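The Second Basket

The fruit basket is one of the last pieces of kitchen gear that gets handed down without anyone thinking much about it. It sits by the wall, it holds bananas, and sooner or later it also holds batteries, rubber bands and the spare key to the shed.

Hui-mei Ng wants people to think about it a little more. She runs Nilletti, a two-room shop in the town of Morrison that sells baskets, trays and crocks, most of them used. The shop opened in November four years ago with stock from her aunt's garage. She now keeps more than 1000 pieces, and most of what sells is wicker.

Her advice to customers is to buy two. One should be shallow and light in color, for things that get eaten. The other can be deeper and darker, and it takes whatever lands on the counter during the day: cups, bottles, mail. Mixing the two is how fruit gets lost.

"People buy one big basket and fill it to the top," Ng says. "Then there's a peach at the bottom that went bad a week ago."

A shallow basket keeps fruit in a single row. Apples do well in one, and oranges do even better. Bananas should go at one end, where they can hang over the rim a bit and won't get pressed. A cut avocado belongs in the refrigerator, though for a table setting many people now use imitation fruit and can leave the halves out as long as they like.

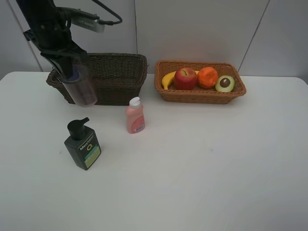
Li-hua Kan disagrees about the second basket, and has told Ng so more than once. Anything with an open top and no assigned contents turns into a junk drawer, in her view, and a household that can't find a place for its cups needs a shelf. She keeps one basket, for onions, and empties it every Saturday.

Ng takes the point but says shelves cost more. A used rectangular basket at Nilletti goes for 3 dollars if the rim is damaged and up to 20 if it isn't. The rim is what to check first. Run a thumb along it and feel for broken ends, then press down on the corners. A basket that rocks on a flat table will keep rocking.

Cleaning is simple. Shake out the crumbs, go over the weave with a dry paintbrush, and wipe it with a cloth that has been wrung out well. Dark wicker hides dirt, so it tends to get cleaned less often than it should. Dry it in the shade with air on all sides — a cooling rack works — and don't put anything back until the bottom is dry too.

Liners are a matter of taste. Ng uses a folded dish towel under soft fruit in summer and nothing the rest of the year. She doesn't recommend plastic, which traps moisture against the weave.

Nilletti is open Thursday through Sunday. Baskets for repair are accepted at the back door, and the wait is currently 3 weeks.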